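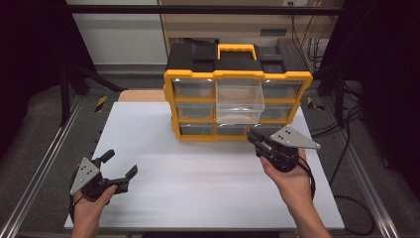
Drawer organizer on the bench, top middle drawer out, both hand-held grippers in view. Head camera.

July 3, 2022
Drawer task, segmentation and label tooling

Picking up from where I left the phase labeler. The goal today was to get the open/close segments out of the drawer demos without anybody scrubbing through them by hand, and to find out why the left hand labels were so much worse than the right. I got most of the way on the first and found a cause for the second.

Set used: 59 demos, the Kustgate batch, all with the drawer organizer. I left the older Wananham batch alone because the clock offset in those files is still not fixed. Lyle has the script for that and wants to run it himself.

How the labeler works at the moment, for anyone reading this cold. Each demo has two gripper streams (pose and jaw width) and the head video. The labeler looks at jaw width first and cuts the stream wherever the width crosses a threshold and stays there. Then it looks at gripper speed inside each piece and calls it approach, hold, pull, push or retreat. The video is only used at the end, to decide which drawer is being handled. That part is a small classifier trained on crops of the organizer front.

Problem 1: left hand labels

The left gripper was giving holds where there was no hold. In the worst demo it switched between open and closed 193 times, which no person could do. I plotted raw jaw width for both sides and the left one has a slow drift upward over the length of the demo. The threshold is a fixed number in the config, so once the drift carries the closed reading up near it, every bit of noise flips the label.

Two things done about it:

Threshold is now computed per demo and per side. It takes the low and high clusters of jaw width and puts the cut between them. If the two clusters are too close together (a hand that never closed) it gives up and marks the whole stream as open.

Added hysteresis. Separate values for going closed and for going open. Should have been there from the start.

After both changes the same demo has a sane number of switches and they line up with the video when I step through it. I didn't look for the source of the drift. It could be the encoder or it could be the way we zero at startup. Leaving that for Lyle, who wrote the driver. Note for him: the drift is there in every file I opened from the left side and I did not see it on the right.

Problem 2: which drawer

The drawer classifier works on crops, and the crops come from a fixed template of the organizer front, three rows of drawers, placed using the tracked corners of the yellow frame. It does well with everything closed. When a drawer is out it gets confused in a way that makes sense once you look at the still at the top of this page. The middle drawer in the top row projects well forward of the frame and partly covers the one directly below it. The template still cuts a crop for the covered drawer, and what lands in that crop is mostly the wall of the drawer above. So the classifier says "open" for both.

The drawers being clear plastic makes it worse. A closed front shows dark behind it. The pulled drawer shows a pale beige bottom through its walls. I think the classifier has more or less learned "pale means open," and any crop with some of the pale patch in it goes the same way. I tested this by pasting a beige patch over crops of closed drawers, and it called most of them open. So that is what it learned.

Options I wrote down:

a) Retrain with occluded crops labeled properly. Needs hand labels, and I don't want to do more of those this week.

b) Reason top to bottom. If a drawer is open, mark the one below as unknown and carry its last known state forward until it is visible again.

c) Use gripper pose. The drawer that opened should be the one the gripper was nearest to when the pull started.

Went with b and c together. b was a few lines. c took the rest of the morning, because the gripper poses and the head camera are in different frames and the transform between them was being read from the wrong calibration file. It was picking up the one from before the bench rails were moved. Fixed the path and added a check that the calibration is newer than the last entry in the setup log, and it now refuses to run if it isn't. If this bites somebody, the message says which file it wants.

With c in place the opened drawer is picked correctly in all but 3 of the demos. I went through those by hand:

Two are the bottom right drawer. The right gripper hides part of that drawer from the head camera when it comes in from the front, and the frame corner on that side gets lost by the tracker. The organizer pose then jumps, and nearest drawer becomes the wrong drawer. Holding the last good organizer pose while a corner is missing should take care of it, as long as the organizer itself isn't being moved. In these demos people do nudge it, so there has to be a limit on how long we hold.

The third is a demo where the operator starts on one drawer, lets go, and opens a different one. The labeler takes the first pull attempt as the pull. I could argue either way about what the label should be. Marked it for exclusion for now.

Corner tracker

While I was in there I looked at the tracker too. It uses color to find the frame, and the yellow on the hazard stripe markers near the back corners of the work area is close enough to the organizer yellow that it sometimes takes a stripe as a frame corner. They are small, so a minimum area test gets rid of them. I would rather mask everything outside the white board, because the board is easy to find and the organizer always sits on it in this task. Wrote the mask, works on the files I tried, not merged. The board has some slight creases in it and the edge finder picked one up as a board edge in one file. Turned the edge threshold up and it went away, but I'd like a bigger sample before I trust it.

The carrying handle on top also needs a mention. The template assumes the top of the yellow shape is flat, and the handle arches up in the middle, so the fitted box comes out too tall and the top row crops land high. I had been correcting this with a constant, which is fine when the head is in the usual place and wrong when the operator leans in. Now fitting on the front face only, using the dividers between the drawers. Crops sit much better. The constant is gone from the config; if your local copy still has it you will get a warning about an unused key, ignore it or delete the line.

Speed

A full run over the batch was taking long enough that I was going off to do other things and forgetting about it. Profiled it. Nearly all the time was in decoding video for frames that we then never look at. The drawer step only needs frames near a cut, so now it asks for the cuts first and decodes a window of 600 ms on each side. Much faster. The decoder still has to back up to a keyframe each time, so short demos with a lot of cuts gain very little.

One side effect: the debug video now has gaps in it, because it is written from the decoded frames. Pass the full decode flag if you want a continuous one. I changed the file name for the gappy version so the two don't get mixed up.

Labels out of this

Output format is the same as before with one new field per segment, drawer_source, which says where the drawer choice came from: vision, pose, both or carried. Training code can ignore it. I would like the planner side to look at it, though. Katayama (the planner repo, for the newer people) reads drawer state as plain open or closed and has no idea what to do with unknown. At present I write carried states as if they were known and set the source to carried, so nothing breaks. It does mean the planner will happily trust a guess. Opened an issue there and linked this page.

I ran the new labels through the Stovwood replay tool as a sanity check. It steps through the segments and draws the gripper paths in the organizer frame. Pull segments now all run outward from the front face, which they should. Before today there was a group going sideways, and those were the ones with the old calibration. Push segments look right too, a few short ones at the end where the operator gives the drawer a second tap. The labeler calls the tap its own push. I think that's acceptable. Merging pushes on the same drawer with no retreat between them would be easy if the policy people want it.

One thing I noticed in replay and did not chase: left gripper hold segments tend to start late compared with the video, by a few frames. The right side is fine. Might be the same zeroing issue as the drift, or the new hysteresis value being too strict on that side. Lowering it brought some of the false switches back, so I put it back where it was.

Commit notes

Per-demo threshold and hysteresis: merged.
Unknown state for covered drawers: merged.
Pose-based drawer choice and calibration date check: merged.
Front face fit: merged.
Windowed decode: merged, flag documented in the readme.
White board mask: on my branch.
Hold last good pose: not started.

To do

Hold last good organizer pose when a corner is lost, with a time limit. Try it on the two bottom right cases first.

Board mask on the whole batch, then merge or drop.

Ask Lyle about left side zeroing. Send him the plots, they are in the same folder as this entry.

Rerun the Wananham files once the clock fix is in. They were recorded in October with the old config, so check that the per-side threshold does something sensible there before labeling all of it.

Decide on the abandoned pull. If we keep it, it needs its own label, and the label list is shared with Katayama, so that has to be agreed first.

Beige patch test should become a proper test in the repo. It takes a minute to run and would have caught this when the classifier was first trained.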